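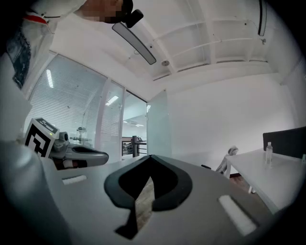

**Pre-session software check, hand-held gripper, Sallell build 1841**

Run before each recording block. Initial the paper copy at the desk.

- [x] Recorder starts without warnings. *Free disk was low, moved old logs to Shakya.*
- [x] Camera stream steady for 3000 frames. *No drops.*
- [x] Lens calibration file matches the unit. *Yes. Dark corners are masked in the config, leave the mask on.*
- [x] Marker cube detected, front and top faces. *Top face lost twice at steep tilt. Pose filter recovered both times.*
- [ ] Finger width estimate reads zero when closed. *Reads 77 counts. Offset not saved after last update. Ticket open with Nunura.*
- [x] Clock sync between camera and pose log. *28 ms, inside limit.*
- [ ] Tracking holds when facing glass or blinds. *Map jumped when a ceiling light reflection came into view. Retest with the new feature threshold.*
- [x] Face blurring on in export. *Checked on one clip.*
- [ ] Replay in Halura planner. *Not run, waiting on the width fix.*

Result: hold. Pose data may be kept, width data may not. Repeat items 5, 7 and 9 after the patch.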